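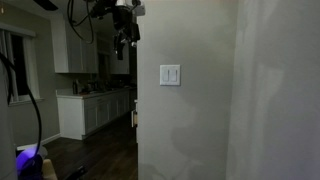 Light switches, pale gray wall.

Flirnwood Social & Sports Club
Members' newsletter, 3 Apr 2018

Quick one this time as the printer wants it by tonight and I still have the darts results to type up. Apologies to anybody who sent me something and doesn't see it in here, it'll go in the next one.

Darts first then. We finished second. Second! After the start we had in January, when we couldn't hit a barn door, I'd have taken that and bought the drinks. Last match was away at Cernside and went down to the final leg, Emmanuel Kinyua on the board needing double 16. Missed with the first, missed with the second, got it with the third. Their captain was very decent about it and they put on a good spread afterward, egg salad, chili, the works. We owe them one when they come to us.

The trophy for most improved goes to Setareh Shojaei, who only picked up a dart last summer and won her last four singles matches on the trot. Come and clap please. Presentation is after the pool finals, food from seven.

Pool. Both semifinals played. Amirhossein Golestani beat Emmanuel in a long one that had half the bar standing up. The other semi was over before I'd got my coat off, Mehrangiz Daneshvar clearing up from the break in the decider. So the final is Mehrangiz v Amirhossein, best of nine. If you want to referee speak to the bar. If you want to heckle, please sit at the back.

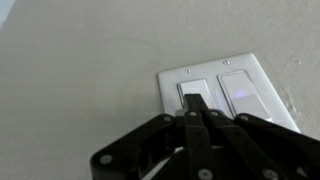
4 min read

Dues. They are due. 200 of you have paid, thank you, 19 have not and you know who you are. Cash, check or card behind the bar. Get a receipt. If you paid in January and haven't got your new card yet it's in the box by the till, alphabetical by last name, more or less. Some of the M's have got in with the N's.

If money is tight right now come and have a word with Setareh Hassanpour in private. She can split it over a few months, no forms.

Fundraiser. Quiz night plus the raffle plus the cake table came to $3,113 for the youth teams, best we have ever done by a long way. That covers new shirts for the juniors and their league fees, with a bit left over for the end of season bus trip. Big thanks to everyone who baked. The pistachio cake was gone in minutes and I have been asked for the recipe by several people. Mehrangiz says it's her aunt's and she'll think about it.

Raffle prizes still not collected: pink ticket 2, which is the big hamper. It has cheese in it!! Please come and get it soon.

Bar news. Humileo is on tap from this week, pale ale, on the lighter side, replacing the cider that only three people ever drank (sorry to those three). Try it and tell us. If it doesn't sell we go back to the old one. Happy hour stays the same, five til seven.

Kitchen is doing the Mazandarani supper again by popular demand. Chicken with walnut and pomegranate, rice, pickles, flatbread. Put your name on the sheet at the end of the bar so we know how much rice to do. Last time eleven people turned up who weren't on the sheet and the cooks ended up eating toast. Kids half price, vegetarian one available but you must say so on the sheet.

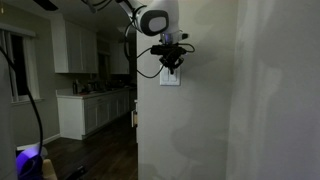
In the house, by the gray wall.

Summer league. We are looking at putting in two darts teams this year instead of one, an A and a B, so we need more players. You don't have to be any good. Practice night is open to all, boards are on from six thirty and Emmanuel will lend you a set of darts. We also need a scorer who can subtract.

Cribbage. Still going, still in the small room, still arguing about the rules. New faces welcome, Amirhossein has the sign up list.

Few odds and ends. Lost, one gray scarf and one reading glasses, brown case. Found, a kid's left boot. Parking, please don't block the gate, the bakery van needs to get thru before eight. Guests have to be signed in, every time, even if its your brother and he comes every week.

Anything for the next issue, put it in my mailbox behind the bar or hand it to Setareh H. Typed if possible, I couldn't read half of what I got for this one.

See you at the finals.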